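Wrestling schools and training

Getting ready for a first wrestling tryout with no ring to train in

Čestmír Paulík
Posted 2020-05-28

I have a place on the beginners' tryout at the Midgate school when it opens its doors again. They haven't given a date yet, only that everyone on the list will get 16 weeks' notice at the most and possibly a lot less. I've watched wrestling since I was a kid and I've been to plenty of Hukley shows, but I have never been in a ring.

I'm 29, 68 kg, not very tall. I played five-a-side until the pitches shut, so my legs and lungs are all right. My upper body is poor. I can do a set of press-ups but I can't do a proper pull-up. I've no gym and not much room at home, just a carpeted bedroom and a small back garden with grass.

What I'd like to know is what they look for at a first tryout, and what I should be doing in the meantime. A friend says to start practising back bumps on a mattress so that I'm ahead of the others. I've also read that the neck is the most important thing, but the exercises I've found online look a bit frightening. Is my weight going to be a problem? And does it count against you if you've no background in amateur wrestling or gymnastics?

Any advice welcome, from people who have done one of these if possible.

Branislav Rusnák

Squats. They will make you do squats until half the room is sick. Mine was hundreds of them and then running the ropes. Do loads of squats and you'll be fine. Also eat more, 68 kg is light for anyone.

Don't bother with the mattress.

Manaia Cosgrove

I did five years at a school and helped to run the beginners' class for the last two of those. It wasn't Midgate, so check everything with them, but tryouts are much the same from one place to another.

What they look for

A first tryout is mostly a fitness session with a bit of basic movement at the end. The trainers want to see whether you keep going when you're tired, whether you listen, and whether you're safe to be around. Nobody expects you to know a hold. I would take somebody who finished last on every drill and did what they were told over somebody who could do a moonsault and wouldn't let the trainer finish a sentence.

Expect squats, press-ups, burpees, sprints and some form of plank. After that there'll be forward rolls, backward rolls, shoulder rolls and perhaps a first go at the ropes. The ropes hurt. They leave bruises under the arm and across the back for a week or so and that is normal.

Squats

Branislav is right that there will be a lot, but I wouldn't train by doing hundreds a day from nothing. One lad in our group had decided he'd do 1000 bodyweight squats every day for a month and he turned up with knees so sore that he had to sit out the rolls. Start with sets of 20, have a rest, do another few sets, and add a set every few days. Three or four days a week is enough. Some 300 in a session, broken up however you like, is plenty to be going on with, and if you can get there with your heels down and your back straight you'll cope with anything a sensible trainer asks for.

Mix in split squats and step-ups. A lot of what you do in a ring is on one leg, getting up off one knee especially, and two-legged squats don't cover it.

Upper body with no gym

Your pulling strength is what I'd work on. Press-ups look after the front, but beginners who only do press-ups end up with rounded shoulders and land badly. You can do rows with a rucksack full of books. A set of bands is cheap and fits in a drawer, and it'll do for rows, pull-aparts, face pulls and for helping you up on a bar if you find one.
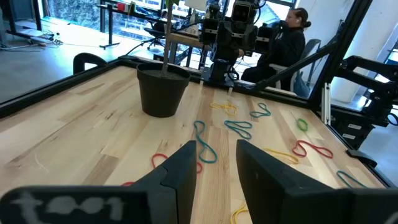
Bands in a few colours on a table top

Do pull-aparts most days, two or three sets of 15, arms straight and slow on the way back. Rows every other day. If there's a bar in a park near you, jump to the top and lower yourself as slowly as you can. Five of those, twice a week, and you'll probably get your first pull-up by the end of the summer.

Check your bands before each session. Small nicks turn into splits, and one going off near your eye is a good reason to throw the set out early.

Neck

The neck matters a great deal, but it doesn't have to be frightening. Leave bridges alone until a trainer has shown you how. What I give beginners is this. Sit upright, put your palm on your forehead and push your head into your hand without letting anything move. Hold for ten seconds. Then the same with your hand on the back of your head, then each side. Go round twice, every other day. After a fortnight, lie on your back on the bed with your head just off the edge, tuck your chin and lift your head level, and hold it there. Ten seconds again. Stop if you get any pain, tingling or dizziness, and see a doctor before doing more.

Tucking the chin is the habit you want. When you take a flat back bump the chin goes down to the chest and stays there, and the people who get hurt in their first month are mostly the ones who let the head go back.

Bumps

Don't practise bumps at home. A mattress is too soft, so you sink into it and never learn to land flat, and you get used to putting a hand down behind you. I have seen two broken wrists from that. You won't be ahead of the others, you'll be behind them with something to unlearn. Rolls on the grass are fine. Start from a squat, go over the shoulder and not over the head, and do both sides.

Weight

68 kg is light for a heavyweight show and perfectly ordinary for a school. Half of our class were under 75. Being light makes you easier to lift, and other trainees will want to work with you. If you want to put some on, do it slowly with proper meals. Don't turn up bloated from two weeks of shakes.

Radoslava Machala

I agree with nearly all of what Manaia has written. I got through my own tryout at my second attempt, so I'll add what went wrong the first time.
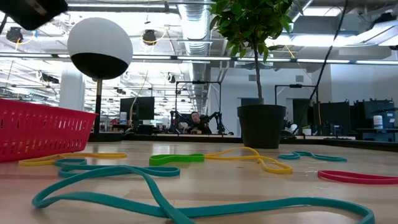

I trained too hard in the last week before my tryout and arrived stiff. If you can, make the final week an easy one, with the rolls, some stretching and a few light rows and nothing that leaves you aching the next morning. Bands are good for that week in particular, as long as you pick a light one. Don't go by colour when you choose. The teal, yellow, green and red ones on the table in the photo tell you nothing about which is heaviest unless you have that maker's chart, and the charts don't agree with each other. I bought what I took to be the easy one in a set and it was the second strongest. Try each with a slow row and use the one that lets you do fifteen without your shoulders creeping up.

The other thing I got wrong was breathing. I held my breath on every roll. Breathe out as you go over. It sounds like a small thing but after ten minutes of rolls I was seeing spots, and I had trained for months.

No amateur background is fine. Our group had one judo player and one ex-gymnast, and the rest of us had done nothing. The judo player did have to be told again and again not to slap the mat with his arm out wide in the way he'd learnt. People who come in with nothing are easier to teach in some ways.

A few practical points. Take two T-shirts and change halfway through. Take your earrings and rings out at home, not in the changing room, where you'll lose them. Eat something plain about three hours before. Put your hair up if it's long. Cut your nails, toes as well. Shake hands with everyone in the room when you come in, trainers first and then the others. It's an old custom and most schools still keep it, though I suppose they may do it differently for a while now. Ask Midgate what they want.

Tell them about old injuries on the form. I left off an ankle and it was found out within the hour. 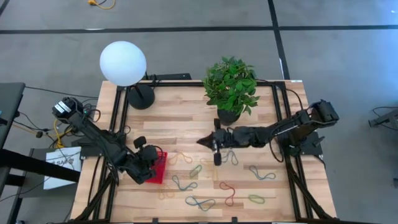

Do I need to buy wrestling boots and knee pads before the tryout?

Knee pads are worth having and cheap volleyball ones will do. Leave the boots until you've been accepted and have done a month or two. Clean indoor trainers with a flat sole are what most people wear, and they shouldn't have been worn in the street, as grit tears up the canvas. When you do buy boots, ask at the school first. There is usually somebody selling a pair that has hardly been used, and you'll want to try a pair on with the socks you train in.

If they turn you down, ask when the next one is and put your name on the list before you leave. Mine was four months later and they remembered me.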